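How to Deep Clean a Pale Wood Floor (Without Wrecking It)

Posted October 11, 2018
Filed under: Floors, Weekend Jobs

I love our floor. I really do! When we moved into the house on Kerby Street the whole downstairs was covered in brown carpet, and when we pulled back a corner in the dining room and saw pale boards under there I may have screamed a little. We had them sanded and finished that February, and ever since then I've been slightly obsessed with keeping them looking good.

The trouble with light wood is that it hides dust beautifully and hides grime not at all. Dust you can ignore for a week. But that gray film that builds up in the walkways – between the couch and the kitchen, say – makes the whole room look tired. A regular sweep won't touch it. What you need is a proper clean two or three times a year, and it's a very satisfying job once you get going.

What you'll need

A vacuum with a hard floor setting, or a soft broom if you don't have one
A flat mop with washable microfiber pads (get more pads than you think you need, I use 8 for the downstairs)
A spray bottle
A wood floor cleaner that suits your finish
A wooden toothpick or an old soft toothbrush
A dry bath towel you don't care about
Felt pads for the furniture legs

Before you start: check your finish

Please don't skip this one. Put a few drops of water on the floor somewhere out of the way, like inside a closet, and leave them for 3 minutes. If the water sits there in a neat bead, your floor has a sealed surface and you can follow everything below. If the drops soak in or leave a darker spot, the finish is worn or you have an oiled or waxed floor, and that needs its own kind of product. My friend Suryani Subramaniam has oiled boards and does hers completely differently, so I won't pretend to be an expert there.

Step 1: Clear the room

Everything that can move, move. Chairs, rugs, the lamp with the wobbly base, the basket of shoes. I used to clean around things and it always showed. Lift, don't drag! The one long scratch in our dining room came from me scooting a bookcase by myself when I should have waited for help.

While the chairs are upside down, look at the bottoms of the legs. Old felt pads collect grit and turn into tiny pieces of sandpaper. Peel off anything dirty or flattened and put on new ones now, while it's easy.

Step 2: Vacuum, then vacuum the other way

Turn off the spinning brush if your vacuum has one. Go along the boards first, following the grain, so the suction runs straight down the seams. Then go across. You'll be amazed what comes up on the second pass, especially crumbs and pet hair.

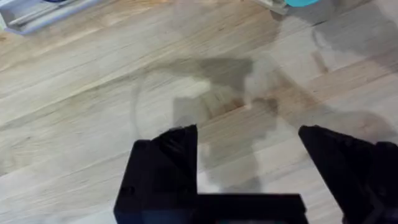
For anything stuck in a seam, run the toothpick along it gently and vacuum again. Don't use a knife or a metal pick, however tempting it is. You can chip the finish right at the edge of the board, and that's exactly where you don't want moisture getting in.

Step 3: Spot clean first

Get down on your knees with a damp cloth and hunt for sticky spots. Look toward a window with your head low and they'll jump out at you. Most of ours are juice. Wipe, let it sit under the damp cloth for a minute if it's stubborn, wipe again, dry with the towel. Dried candle wax should be left to harden and then lifted with the edge of an old plastic card.

Step 4: Mop in small sections

Mist the cleaner onto the pad, or very lightly onto the floor, and work in a patch that you can reach without stepping. Go with the grain, in long overlapping strokes. The floor should look barely damp and be dry again in a minute or so. If you can see puddles, you're using far too much.

Swap the pad as soon as it looks gray. I cannot stress this enough! For years I did the entire downstairs with one pad and wondered why I had streaks. I was just moving the dirt from the kitchen into the living room. Start at the far corner and work back to the door so you don't walk over your own work (yes, I have trapped myself behind the dining table).

Step 5: Buff dry

Fold the towel, drop it on the floor, put your foot on it and shuffle. Very elegant. It takes no time and it gets rid of the last of the haze, which shows up most on the boards nearest the windows.

Let everything dry for a good half hour before the rugs go back down.

A few things to keep off the floor

Steam mops. Vinegar, which can dull the finish over time. Anything oily or labeled as a polish, unless the people who finished your floor told you to use it. And soap that isn't meant for wood, which leaves a film that grabs every footprint.

How long does it take?

My last one took 43 minutes for the living room and hall, plus the time spent carrying chairs. The first time will be slower, because there's more to lift off.

In between, I run the vacuum around twice a week and do a quick dry mop in the kitchen when it needs it. We also keep a mat inside the back door and one outside, and that has made a bigger difference than any cleaner I've tried.

Next up I'm going to tackle the stairs, which have the same boards and a lot more corners. If you have a good trick for cleaning around spindles, please leave it in the comments!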